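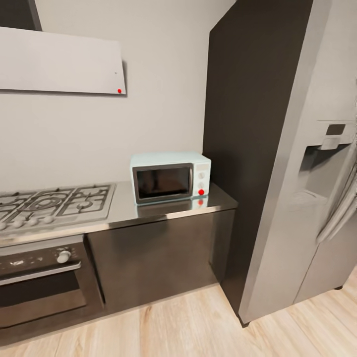 Judonside Household Letter, Issue 27, page 4

How to Descale a Kettle Without Buying Anything Clever

If you live in Worbridge, or anywhere else on the Simthorpe water supply, your kettle is slowly turning into a cave. The white crust on the bottom is limescale. It won't hurt you, but it does flake off into your tea, and guests notice.

The shops will sell you a sachet for this. You can also use plain white vinegar, which costs next to nothing and makes the house smell like a chip shop until supper.

What you need: white vinegar, water, a soft cloth, and an open window.

1. Unplug the kettle and empty it. Check the manual first if you still have it. A few makers don't want vinegar anywhere near their kettles, and they tend to mention it on the last page.

2. Pour in 400 ml of vinegar and the same of water. If the crust sits higher than that, top up with equal parts of each, staying below the maximum line.

3. Plug it in and bring it just to the boil, then switch off. Stand by while it does this. Hot vinegar foams, and it has no respect for a clean counter.

4. Unplug it again and leave it for 30 minutes. Tell the household. Put a note on the lid as well, as the household was not listening.

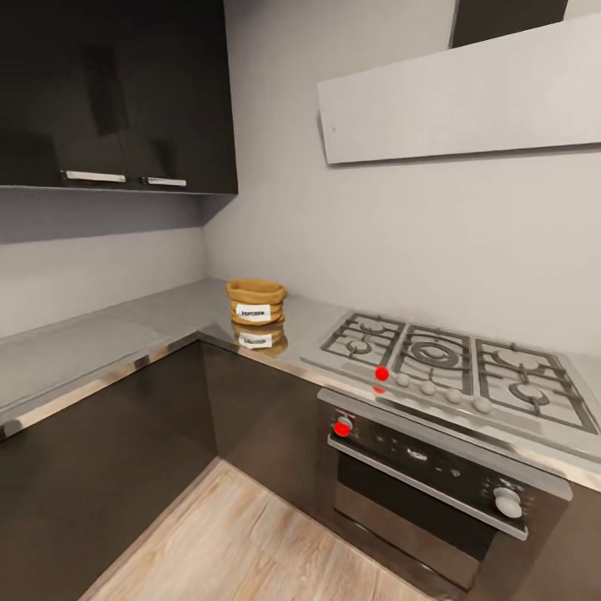

5. Pour the lot down the sink and wipe the inside with the cloth. Skip the steel wool, however satisfying it looks. Scratches give the next batch of scale something to hold on to.

6. Fill with fresh water, boil, and throw it out. Do this twice. If the third boil still smells of pickles, do it again before making coffee for anyone you like.

Kettles with a mesh filter in the spout need one more job. Pull the filter out, soak it in a cup of neat vinegar, and brush it with an old toothbrush. Retire the toothbrush afterward.

Do the whole thing monthly in hard water areas. I did mine on 30th January and have already decided that February doesn't count.

Next issue: getting candle wax out of a tablecloth.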